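# The new hand on the sorting table

I spent two days at Vellholm, a returns depot out past the Flustwood turnoff, and I'd barely got my coat off before Paraschiva Pîrvu had me tipping a box of someone's kitchen odds and ends onto a table. She's done that job for 14 years. Her wrists know it, she told me, and so does her physio!

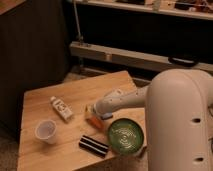

The depot handled 2,357 mixed cartons last May, and every one had to be emptied, sorted and graded by a person standing up. Now the crew (47 of them, and no layoffs so far) takes turns on what they call the arm shift — you lay out the goods, watch the picks, and write down whatever goes wrong. Thư Tôn loves it. Quang Quan thinks it's dead boring and has asked to go back to the loading dock, which his supervisor agreed to on the spot.

Pay was the sore point. Tamer Karam, the union delegate, spent most of the winter arguing that minding a robot is skilled work and should be paid like it. They settled on an extra allowance per shift, and he's still grumpy about the amount.
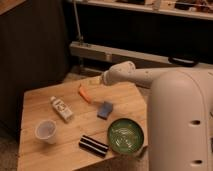

Paraschiva's new job title is cell lead, and she finds it hilarious. What she really does is think up awkward tables, and she's very good at it. I'd have lined everything up in a tidy row, but she likes a proper muddle: a bottle on its side, a cup standing up, a blue sponge on a tilt near a green bowl. "Cartons don't come tidy," she said, and went off to put the kettle on. Her wrists are better, by the way. She misses the chatter at the old benches, though, and she's asked for a second stool.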